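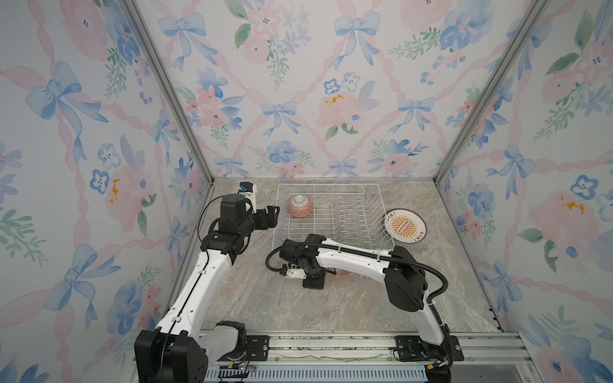
Escurrir los platos parece lo más fácil de la cocina y es donde más tonterías se venden. Llevo años leyendo que hace falta un escurridor de dos pisos, bandeja con pendiente, cubertero extraíble y no sé cuántas cosas más. Lo dudo mucho. Un escurreplatos de alambre blanco, rectangular y con sus filas de púas, hace el mismo trabajo que el Plerance de 80 euros que me prestaron en abril y que devolví sin pena. El fallo suele estar en la colocación: un plato apoyado por fuera contra el lateral derecho, como el del sol naranja y amarillo, es un plato que acabará resbalando sobre la encimera.

Buscar en el sitio... Ir

Cocina > Orden y fregadero
Tiempo de lectura: 2 min

Cómo lo hago yo

1. Vacía el escurridor antes de fregar. Si quedan cosas de anoche, las nuevas van encima y gotean sobre lo seco.

2. Platos llanos primero, de pie entre las púas, todos mirando al mismo lado. Deja una fila libre entre plato y plato si son hondos. En los catálogos de Stivari los ponen pegados - quedan muy bien en la foto y tardan el doble en secarse.

3. Los cuencos, inclinados y con la boca hacia abajo. Un cuenco derecho guarda el agua en el fondo, por mucho que digan que «el aire circula». Si no cabe boca abajo, apóyalo de canto en una esquina.

4. No pases de 6 piezas grandes por tanda en un escurridor pequeño. Seca, guarda y sigue.

5. Debajo, un paño doblado. Las alfombrillas absorbentes Ursu no me convencen: la mía olía a humedad a las dos semanas, y eso que la tendía.

¿Y si la encimera es de mármol?

Me lo preguntan a menudo. Seca el charco cuando termines y ya está. Los selladores milagrosos me los creeré cuando vea uno que aguante un invierno de cocina de verdad. Con las encimeras que solo imitan la veta, menos todavía: lee primero lo que recomienda el fabricante.

El alambre plastificado se pica por las puntas. Repásalas con un cepillo viejo y vinagre rebajado, aclara bien y mira si asoma óxido. Si asoma, cambia el escurridor - las fundas de goma para las puntas solo lo tapan.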